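Karkgate Soup Kettle, countertop model
Made by Antoniuk, sold by us at Skosteo

Price: £285 including delivery
Servings: 35 mugs from a full pot
Power: 1076 watts, ordinary three-pin plug
Lead length: 204 cm
Updated July 20, 2021

I've been selling soup kettles for longer than I care to admit, and the Karkgate is the one I take home at weekends when we've got a houseful (leek and potato, usually, with far too much pepper). It's a plain, sturdy pot in a water bath with a dial on the front, and I'm very fond of it!

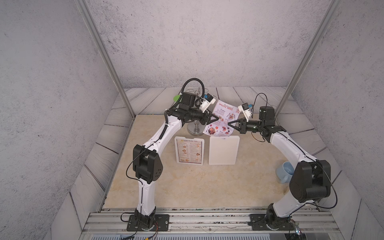

The dial goes from one to nine. I leave mine on six for anything smooth and drop it to five for lentils, which catch if you so much as look away. Fill the bath with hot water from the tap and you'll save yourself a long wait in the morning. Do bring the soup up to the boil on the hob first, though. A kettle like this keeps soup hot, and it's hopeless at heating a cold potful from scratch.

The lid lifts right off for washing and has a notch for the ladle. I know some people prefer a hinged lid, and we do stock those, but I find they drip down the back and I end up wiping the wall.

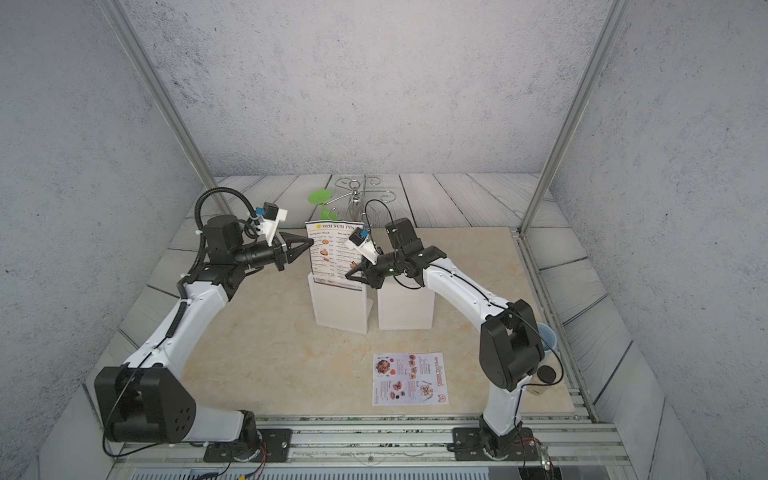

Cleaning and limescale

The inner pot goes in the dishwasher. The bath doesn't, so switch off at the wall, let it cool and tip the water out at the end of every day. We've got very hard water in Cellimstead and I descale mine once a month with plain white vinegar, left for half an hour and rinsed twice. Please don't take a scourer to it.

If the little orange light blinks, the bath has run low. Top it up slowly with hot water and it'll sort itself out.
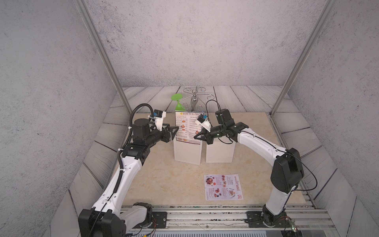
One customer wrote to say that porridge works nicely in it too, on four, with a splash more milk than you'd think, and asked whether we sell a second pot so the soup can go straight in afterwards. We do! It's the same pot that comes in the box, and the lid fits both.

I've since tried the porridge myself and would add a good stir every ten minutes or so.

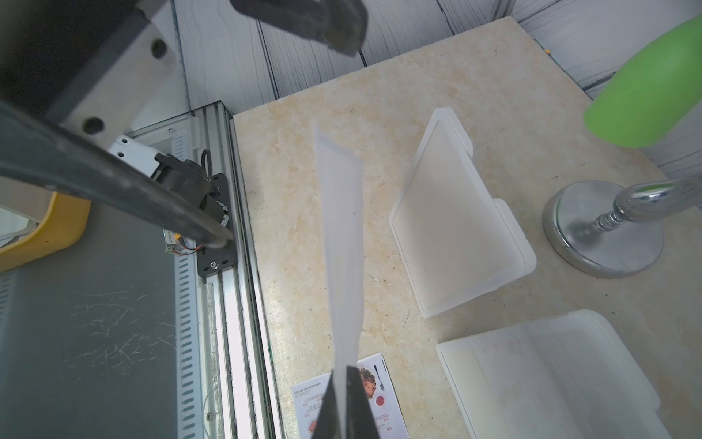
What comes in the box

Kettle base, inner pot, lid, and a printed booklet that is mostly diagrams. No ladle, I'm afraid. I'd buy a long-handled one with a hook, as the short sort slides in and you'll be fishing for it with tongs.

Spare dials and lids are usually on the shelf, so ring or email before you order a whole new kettle.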